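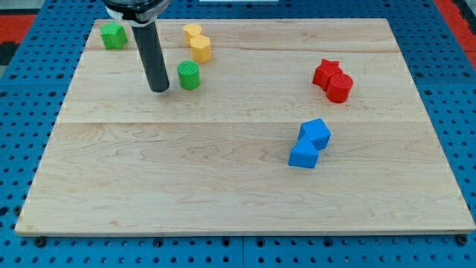

Shape blocks on the maple board, sorted more or less by color

Best way to clean a maple board and plastic shape blocks?

Posted by tedosgate_mom

Hi everyone! We keep a maple board on our blue pegboard table for sorting shapes (cylinders, a five-sided one my daughter calls "the house", and so on), and it gets handled by a lot of small sticky hands. The board is planks glued together, with a seam running right across the middle, and I'm nervous about getting water in there. The wood has no finish on it that I can tell. What do you all use? And can the blocks go in the dishwasher?

Hukska
1,620 posts

Please keep that board out of the sink! A cloth wrung out hard in warm water with a drop of dish soap is plenty, wiped along the grain – then do the underside too, so both faces dry at the same pace. Stand it on edge overnight if you can get it off the table. I give mine a thin coat of food-grade mineral oil every 3 months and buff it the next morning. If the seam ever feels rough under your fingertip, a light pass with fine sandpaper before the oil will usually settle it. As for the blocks, I'd wash them by hand in a bowl, as I once warped 7 of ours on the bottom rack and was very sorry about it.

Nanico

dishwasher is fine, top rack, mesh bag. never had a problem

Havlíček

I'm with Hukska on the board. For the blocks it depends on the plastic, so try one you wouldn't miss on a cool cycle first. An old toothbrush is lovely for getting into the beveled edges.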